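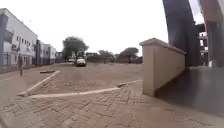 Home | Guides | Health money | Ask me | About

How to read a biotech press release without getting a headache

I started following small drug companies after my uncle was put on a trial for a blood condition, and for the first year I understood maybe one sentence in five. I'm not a scientist and I'm not a broker (I teach high school geography, of all things), so everything below is the method I cobbled together at the kitchen table. It works well enough that my brother-in-law now forwards me every announcement he gets!

I'll use one I had open last week, from a little outfit called Naria, which is being spun out of a bigger company called Zisitz.

Step 1. Work out who is talking

Look for the line near the top that says who put the release out. In my case it was Zisitz, the parent, even though the whole thing was about Naria. Grab a pen and draw a quick family tree. Parent at the top, spin-outs under it, and any hospital or university off to the side with a dotted line. Mine had Zisitz, then Naria, then the Czerwiński Institute hanging off the side because that's where the lab work was done. If you skip the drawing you will mix them up by paragraph three. I do every time.

Step 2. Find the word "licence"

Use the search function on your browser and try it both ways, licence and license, because the Americans spell it differently. You want to know whether the new company owns the treatment or is borrowing the rights to it. Naria has an exclusive licence from the institute, with payments due when it hits certain goals. The release didn't say how big those payments are, and they often don't.

Step 3. Pin down the phase

Very short version:

Preclinical means cells in dishes, or animals. No patients yet.
Phase 1 is a small group of people, mostly to see if it's safe and what dose makes sense.
Phase 2 is more people, and they start looking properly at whether it does anything.
Phase 3 is the big one, usually compared with the standard treatment or a placebo.

Naria says it's in Phase 2, with 30 patients. Now, read that bit slowly. "Enrolling 30 patients" and "enrolled 30 patients" look almost the same when you're skimming on the bus, and I once got quite excited over the wrong one. Naria is still enrolling.

Step 4. Look up the trial yourself

Any serious trial should be on a public registry. Type in the name of the drug or the condition and compare three things: the number of patients, the main goal (they call it the primary endpoint) and the expected finish date. If the registry entry has an earlier version, open that too. Finish dates slide around a lot — it isn't always bad news, recruiting people with a rare disease is slow going.

Step 5. Skip to the quotes, then ignore them

Everybody is thrilled. The chief executive, Rigoberto Llanos, was thrilled in this one and so was the head of the institute. I read the quotes only to see if a number or a date is tucked away in there, and then I cross the rest out.

Step 6. Read the boring part at the bottom

It's headed "forward-looking statements" and it goes on forever. Have a look anyway! Most of it is stock wording, but tucked in the middle of mine was a line saying the company will need more money before it can finish Phase 2. I'd call that fairly important, and it wasn't mentioned anywhere above.

Keeping track of it all

I use a plain notebook, one page per company, with the date of the release in the margin and whatever they promised next to it. I had a go at a paid tracker called Brutton in July and gave up, too many alerts for somebody following a handful of names. And if you or someone in your family is thinking of joining a trial, take your notes to your own doctor and ask there. A press release is written for investors, and it shows.

Contact | Copyright 2022 | Back to top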